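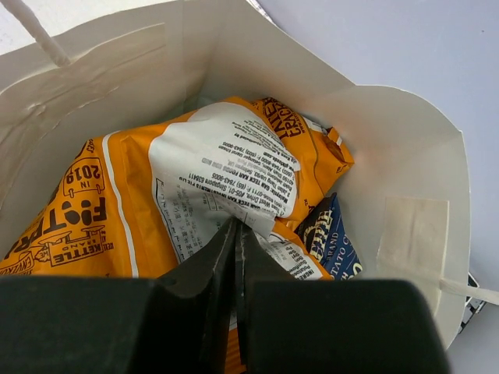
5/14/25, robotics club notebook, bench two

Bags again today. Kavinda had the follower arm calibrated before I'd even got my coat off, so we had a proper long session for once, and I'm writing this up straight away while I still remember which run was which (last week's notes are a disgrace, sorry everyone).

The task for Herkovside is still the same: packets go in a paper gift bag, packets come out of a paper gift bag, two arms, no human hands once the clock starts. Crisp packets are what I keep going on about because they're horrible. The foil creases wherever you pinch it and the wrist view fills up with shiny folds and bits of ingredients list, and the policy we trained over Easter plainly has no clue where one packet stops and the next begins. Two orange ones next to each other is the worst case. A navy one against a white bag, lovely, picks it nearly every time.

Things I want to remember:

Go in with the fingers narrow. If you open up inside the bag you push the walls out and everything slides to the bottom corners. Kavinda does this much better than me on the leader arms, he sort of dips straight down the middle and only opens at the last moment.

Gripper force at 46 on our scale. I tried higher and just got crumbs.

Handles are still a pain! The twisted paper ones flop about and the left arm caught one on the way out twice. Both times the whole bag came up with it. Gayan thinks we should fold them outwards before each run, but the Herkovside rules say the bag has to be left as bought, so I'd sooner learn to cope with it now.

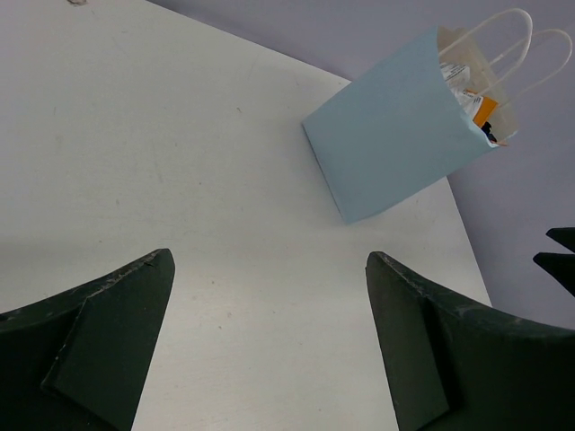 Second half of the session was start positions. Up to now we've been lazy and put the bag down in the same spot every time, and I'm fairly sure the model has learned the table and not the bag. So we've started shifting it: near the edge, turned on an angle, further from one arm than the other. My success rate dropped like a stone, which I'm choosing to be pleased about, as it means the old numbers were flattering us.

We're at 131 good demos with the new placements. Kavinda wants 400 before we retrain and I think he's right, even though it's a lot of evenings. The Solbridge team told Gayan they had 1,000 for theirs last year, but that was with boxes, and boxes don't crumple.

Jobs:
Finger tips want looking at, paint's worn along the top edges on the green pair. Does it matter for the camera? Ask Gayan.
Check the time sync between the two wrist cameras, run nine looked a bit behind on one side.
More packets. Different colours please, and don't eat them until we've finished (you know who you are).
Book the bench for August, Kwon's group will want it as well and they always get in first.

Next session I'm on the left arm and Kavinda's doing resets.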